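Jerky demos when teleoperating in sim: is it me or the controller?
Posted in Teaching by Demonstration
158 views, 2 replies

I've been recording demonstrations for a pick task in a simulated kitchen. The job is to take one tool out of the utensil holder and set it down on the open counter. I drive the arm with a handheld controller, one button to close the gripper, and I have been told this is the easy way to do it.

My first 20 demos look like the arm is being operated by somebody falling down stairs. I get near the holder, stop, overshoot, back off, come in again, and then hover there for ages working out which way is left. When I replay them the arm does everything I did, which I was hoping it wouldn't. The policy I trained on them has learned to hover beautifully. It rarely closes the gripper.

Do I need more demos, better demos, or a different hobby? I'm using the Dresteo teleop plugin with whatever settings it came with.

Prurkurska

More demos. I had the same thing and just kept recording until it went away. I ended up with 2,674 episodes. It mostly went away. I don't remember which plugin version.

Heo

Better demos, and please don't record 2,674 of anything until you've fixed the hovering, or you'll own a very large collection of hovering.

Your controller may be fine. Check the translation scale first. The default is set for crossing the room, and near the counter you want it much lower. I bind slow mode to the trigger under my other finger and hold it from the moment the gripper gets close to the tools. If your hand moves a lot and the arm moves a little, the shakes mostly disappear.

Then look at where you pause. Mine was always the same spot, gripper level with the holder and the whisk standing up in the middle of everything like it owns the place. 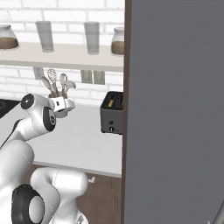

Urngate

From a pose like that one, the gripper itself is in front of the cup, so if your only view is from behind the arm you are guessing at the part that matters. Add a second camera on the wrist, or one from the side, and watch that one for the last stretch. I spent an embarrassing number of evenings blaming my thumbs before I did this.

Other things that helped me:

Pick one tool and stick with it for the first batch. I went for the wooden spatula leaning out to the left, on the grounds that it was away from the crowd. If half your demos go for the spatula and half for the whisk, with nothing telling the policy which you wanted, it may well split the difference and grab air with great confidence.

Do a few dry runs with recording off. Decide your approach before you press record, then commit to it. If you botch it, throw the episode away. You will want to keep it out of pity. Throw it away.

Trim the idle time at the start and end, and any long stretch where the arm sits still while you think. Leave a few frames around the gripper closing, though. I once trimmed so hard that I cut out the grasp and trained a policy to wave at cookware.

Keep some recoveries. If you drift off a little and correct smoothly, that's useful, the policy will drift too and needs to see the way back. What you don't want is the correction of the correction of the correction.

Once you have 20 clean ones, retrain and compare against the old batch with the same start poses. Try that before buying a new controller. I bought the new controller. It's in a drawer.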